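Print this page | E-mail this page
Filed under: Grant Reporting, Street Autonomy Software

Progress report to the Birkstead Fund, period ending in May
Prepared by Joanne Fothergill, Lemell project

Work in this period centered on the perception and planning software for residential streets.
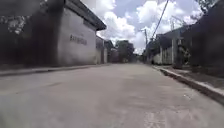
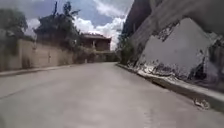

The Rekivitz curb detector was rewritten during the period and now runs as a separate module ahead of the planner. The earlier version treated any break in the curb line as a possible driveway. Streets such as these, with a raised curb on each side and stains across pale concrete, exposed that fault early. Rubble along the top of the right-hand curb, below the peeling white wall, is now assigned its own class — the planner keeps its distance but does not close the lane. The new detector was trained on 3000 labeled segments, with 1000 held back for testing.

Integration with the Yau planner is 4 weeks behind schedule. The delay lies in the message format between the two modules, and a revised interface has been agreed. No change to the budget is requested. Shadow handling remains open and will be covered in the next report.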